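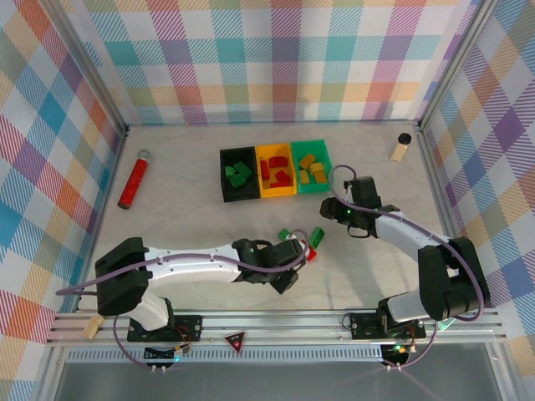 The Konevex Lema is a tabletop robot kit with two small arms, sold as a complete station for teaching, hobby work and research into how machines learn to handle objects. It arrives as a set of flat parts, and the finished station fits on an ordinary desk. Both arms bolt to an aluminum rail with grooves along its length, so they can be slid closer together or farther apart before being tightened down. The best-known activity for the kit is block sorting, in which small colored blocks are picked up from the floor of the station and placed in plastic bins, with green blocks going in the black bin, red blocks in the yellow bin and yellow-tan blocks in the bright green bin. It sounds like a nursery game, and it is a wonderfully hard little problem for a robot.

History

Konevex began as a maker of replacement parts for hobby arms and moved into full kits after customers kept asking for a matched pair. The Lema went through two test versions, both sold in small numbers to schools and clubs. The second added the rail, which replaced a pair of desk clamps that tended to creep during long sessions. The current version went on sale on August 16, 2021, in a first run of 1,000 kits. The run sold out, and a second run brought the total to 1,407. Later kits differ from early ones only in the shape of the cable clips and in a thicker printed manual.

Design

Each arm has six motors, counting the one that opens and closes the gripper. The links are white and the bases, shoulders and grippers are black, a color scheme kept from the first test version. Screws are left in plain view on the links, and every one of them can be reached with the single driver packed in the box. This is one of the best things about the Lema. A worn motor can be swapped without taking down the whole arm, and the manual gives each swap its own page.

The cables are purple and run outside the links in loose arches. Some owners tie them down, though the manual advises against it, as a tight cable pulls on the gripper when the arm is stretched out. Each arm has its own small circuit board.

The gripper fingers are made for small, firm objects. They do very well with blocks, caps and tubes, and less well with anything soft or very thin. Sukwood, a separate firm, sells rubber finger pads that fit over the originals. The pads are cheap and make a real difference with smooth objects!

Walls and floor

The floor panel is light gray, and the station can be closed in on three sides with fabric walls held by thin aluminum posts. The fabric is sold in plain gray or in a pastel plaid. Plaid sounds like an odd choice for a lab, but many owners swear by it: a busy background during practice runs makes a trained arm less likely to be thrown off when it is moved to a new room. The fabric also cuts down on stray light from windows and keeps dropped blocks from rolling off the desk.

Control and training

The arms can be run in two ways. In hand mode, a person steers them with a pair of small handles while the software records each movement. In program mode, the arms follow written steps or a model trained on the recordings. The Gotbridge software, which comes with the kit, handles both and will play back any recording at half speed, a lovely feature for working out why a grasp went wrong.

The starter lesson asks for 30 recordings of the sorting job. That is enough to get a rough first model going, and the manual is frank that it will fumble. Blocks lying close together are the usual trouble, as the fingers need a gap on both sides. Later lessons bring in objects that don't belong in any bin, which the arms must learn to leave alone, and passing an item from one gripper to the other.

Reception

Reviews of the Lema have been warm. Teachers like how quickly a class can go from opening the box to moving a block, and several clubs have built whole courses on the sorting lesson. The repair pages in the manual get special praise - they are clear, well drawn and short. Owners who have used single-arm kits often mention how much more there is to try with two.

Complaints mostly concern noise and reach. The shoulder motors whine under load, and the far corners of the floor are awkward for the arm on the opposite side. The software was slow to start in its first release, and an update in August of the following year fixed most of that. Spare gripper fingers are sold only in pairs.

See also

Block sorting
Robot gripper
Gotbridge software
Sukwood finger pads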